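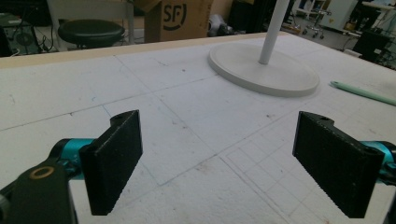
Open fingers of a hand-held gripper over a gridded work surface, with a white stand behind.

The Stulum Practice is a voluntary code of practice for recording manipulation tasks with hand-held grippers. It covers the layout of the work table, the condition and wear of the gripper, the conduct of the operator and the labelling of recordings. It is used mainly by small laboratories and contract recording firms that supply demonstrations for training robot arms. The name comes from the Stulum workshop, where the first draft was circulated as a set of bench notes.

The code is not a safety standard and does not replace one. Sites using powered arms in the same room are expected to follow their own national rules for guarding and emergency stops, and the Practice refers to these only in passing.

History

The bench notes were written by Lertchai Prasertsri and Ilgın Yazıcı after recordings from two sites could not be combined. The tables had been set to different heights and the operators had started each task from different hand positions. The notes ran to 2 pages and dealt almost entirely with table set-up.

A longer version was edited by Theerawat Sriwong and issued as Revision 1. Revision 2, released in February of the following year, added the sections on cables and operator fatigue and moved the labelling rules into an annex. Derico, a recording contractor, adopted Revision 2 for all of its kitchen-task work and published its own commentary, which is often bound with the code.

Work surface

The surface must be flat, matte and of a single light colour. A printed or drawn grid is recommended for placing objects but is not mandatory. Where a grid sheet is laid over a table, creases should be smoothed before the session and the sheet fixed so that it does not creep under the operator's forearms. Marks and stains are permitted provided they are not used as placement cues. A sheet is replaced when its grid can no longer be read at the normal standing position.

Objects that are not part of the task are to be taken off the surface. Pens and markers used during set-up are named specifically in the commentary, as they are the items most often left behind. The area beyond the table is treated more loosely. Revision 1 asked for a plain backdrop, but this was dropped after several sites reported that ordinary rooms gave more useful recordings.

Stands, racks and other fixtures are placed by their base centre, and the position is written on the session sheet. Hanging utensils are to be hung with the working end down unless the task says otherwise.

Gripper and operator

Finger pads are checked before each session and again after every 30 recordings. Both pads on a gripper are changed together, even if only one is worn. Joints are opened and closed fully at the check and any stiffness is noted.

In two-handed tasks, both grippers begin open, with the jaws turned inward and clear of any object. The hand not in use stays in its starting area until it is called for. 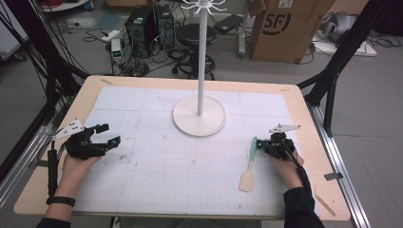 Cables are routed along the outer side of each forearm and down past the side of the table, with enough slack for the operator to reach the far edge. A cable that crosses the task area is grounds for discarding the recording. Plain, close-fitting sleeves are preferred.

Utensils with a distinct handle are gripped by the handle. Contact with the blade or bowl is allowed only in handover tasks, and has its own label. Operators rest for 18 minutes after each block, a figure taken over unchanged from the bench notes.

Labelling

The annex lists 606 task labels, each made up of a verb, an object and a target. Failed attempts are kept and labelled as such – a point on which the Practice differs from the older Doltau guidelines, which had them deleted.

Criticism

Chutima Rungrueang has argued that the fixed starting position produces recordings that are too uniform, and that the rule should apply only to calibration runs. Samran Luangrath, writing for the Brunet group, defended the rule but called the label list unwieldy. A shorter list has been proposed for Revision 3.

See also

Doltau guidelines
Teleoperation
Learning from demonstration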